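Open day at the Wasberg works, Wed 18 April

Vallmont makes drink dispensers, and once a year it lets the public in to pull the levers. We were group 8, which meant a fair bit of standing. 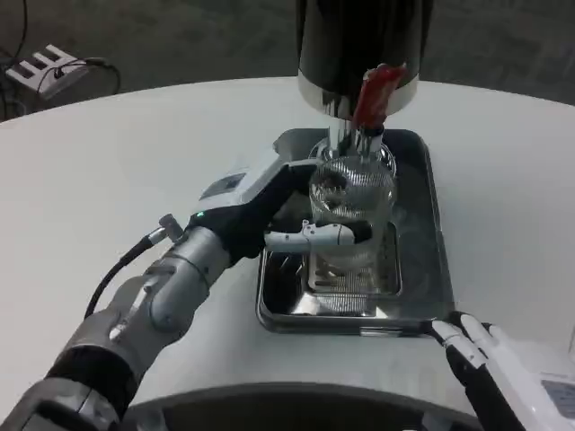
The tasting table

Red lever, chrome spout, ribbed glass on the grate. The drip tray is polished to a mirror finish, so you get to watch your own thirst from a second angle. I had the lemon cordial - twice, for research.

The factory floor

Our guide told us the Illo line turns out 2269 units a month, then told us again at the next door. The Robles shed was closed for painting and we admired its door.

Getting there

Parking is free but on the far side of the grounds, past the loading bays. Bring a jacket, even in April. The next open day is in November and the gift shop takes cards only. Spare levers come in one colour.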